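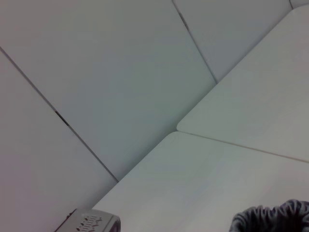 July
By Areeba Soomro

Progress report to Galindo: pale panels and white boards, Flivdale workroom

We are further along than in the last report, though less far than the plan says we should be. Of the 188 pieces in the order, the plain panels are coming along at a fair pace. The boards with rounded corners are slow, and I don't believe the schedule Sarnimura sent us for them. It allows the same time for a rounded corner as for a square one.

My main doubt is the seams. Raffaele Russo's position is that a thin dark line between two pale panels is normal and will bother no one. He may be right about the line. I am less sure about places where the gap opens wider for a short stretch, and I have asked for a written limit on that. So far I have a phone call and a promise.

Color is the other open point. The panels were ordered as one shade. Side by side, some look cooler and some warmer, and Hortensia Benavides thinks the light in the room explains it. I would like to see them together in daylight before we pay for the rest.

Spending stands at roughly 400 dollars over for materials, all of it from recutting. Crescencio Figueroa expects to win this back in the next stage – I have not counted on it.

We ask that the second payment to Sarnimura wait until the seam limit is agreed. The revised schedule goes to you with the next report.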